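Bins and Trays
Home > Gallery > Storage > Bins and Trays
Text and captions: Raed Khasawneh

Most of the storage at Clondcombe is open bins. Drawers were tried first, and they were fine for screws and washers, but anything long or oddly shaped ended up on top of the cabinet. The bins take whatever is put in them. They have been in use for more than 22 years and they get knocked every day, so the walls and floors all have their marks.

This page of the gallery covers the gray bins for mixed parts. The Berge shelving and the Trernum racks have their own pages. 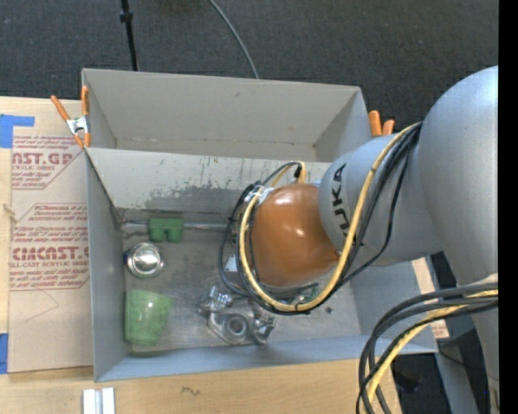

3 min read

Two gray bins, side by side. The front one has a gray-blue wall on the left and a low light-blue wall at the front. The floor is metallic gray, scuffed and dull.

The divider between the two slopes. It is pale gray toward the top, and lower down there is a darker worn patch with small scratches and chips.

A thin metal rod lies along the base of the divider, with a small green block over it. The round silver piece near the block is shiny enough to give a reflection.

About the bins

Mixed parts are pieces that have no drawer of their own. Rods, blocks, caps and fittings all go in together and are sorted in July, when the Prirnard order is finished and there is bench space free. Anything that matches a labeled drawer goes back to it. The rest stays in the bins for another year.

Wear on the walls is left alone. We painted one bin a few years ago and the paint came off in flakes that got into the parts, which then had to be washed. Bare scratched surfaces are easier to live with. Floors are wiped with a damp cloth after a bin has been emptied, and swept with a hand brush in between.

Long pieces should be laid flat. Rods up to 600 mm can go in a mixed bin, and longer stock belongs on the Trernum racks. Round pieces roll, so put them down gently and away from the front wall. Please don't fill a bin past the lowest wall.

Using the photos

Gallery photos may be used in newsletters and course handouts with a credit to Clondcombe. Larger copies are available on request.

Page updated 10/30/24

Next: Berge shelving
Back to all galleries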